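Build Your Own Hand Grippers, handout 4: bench, jaws, soft stuff
Shared workshop notes, N. Sikder. Rev 16/04/2020, replaces the old one, bin it

Carry on from handout 3. You should have both grippers printed and the linkages moving freely. If yours still squeaks see Ya-wen before you force it, she has the small reamer.

1. The bench

Board sits inside the extrusion frame. Bracket at the corner first, then the rest. Don't overtighten, the wood dents. We lost one board that way in September and Mollah took weeks to send another.

Cables: leave slack. Each gripper has its own, and they will snag if you cross your arms. Left cable goes down the left side, right cable past your right arm. Check nothing is looped round a wrist before you reach.

Objects for this part: cloth, clear tray, dark disc. Spread them out. Left hand works the cloth, right hand comes in high and stays off the board til you need it.

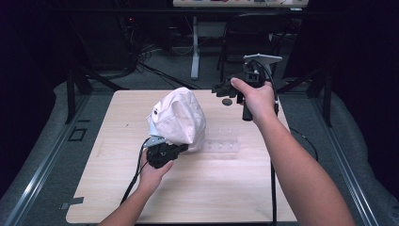
Fig. 1. Both grippers over the board. Cloth on the left, clear tray beside it, disc farther back.

The clear tray is a pain, you look straight through it at the wood grain. Run a finger along the edge so you know where it is. Same goes for anything acrylic.

2. Jaws open

Before touching anything, open all the way and look at the pads. Checklist:
- tips level with each other
- pads facing, both tilted in by the same amount
- bushings seated in the lugs, no wobble
- pad corners. Some wear is ok. If rubber is coming off in bits, swap it

Pads come in the Grisberg bag, top drawer. Screws are in the Wokberg tin NOT the Grisberg one, I know. Short screws only, the long ones poke out through the pad face and scratch everything.

If the tips aren't level: loosen the pad, not the bushing. Nudge, close on a strip of paper, tighten. Paper should drag evenly on both sides. Do it again after 100 open/close cycles becuase new pads settle.

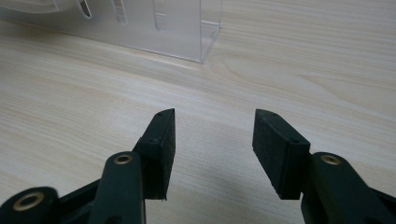
Fig. 2. Jaws wide, bare table in the gap. Brass bushing at the rounded end of each arm.

Bushing life, from our own log (Zollthorpe kit, yours may differ): first slop at 2000 cycles, replaced at 3000. Write your count on the tape on the handle. Yes every session.

3. Soft things

Hard objects are easy, they tell you when to stop. Cloth doesnt. It bunches, slides, folds up under the pads. What works for us:

Come in with a finger on each side of the heap. Go low enough that the pads cover a good fold. Close slow. Stop when the fabric starts to push back, then a hair more.

Avoid the stitched seam for first tries. Thicker there, so the grip feels solid and then the thin part next to it slips. Once you can lift from plain fabric, try across the seam and compare.

Also watch the flap. A loose side hanging out past the rest will drag on the next lift.

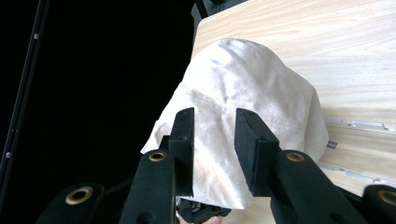
Fig. 3. Canvas cloth with a pad on either side. Seam runs toward lower right.

Exercise: 13 lifts, left hand, then the same with the right. Note drops and where you were holding. Bring the sheet next time, Ya-wen Tam is collecting them for the pad comparison.

Next handout: disc and tray together. Read the wiring page first.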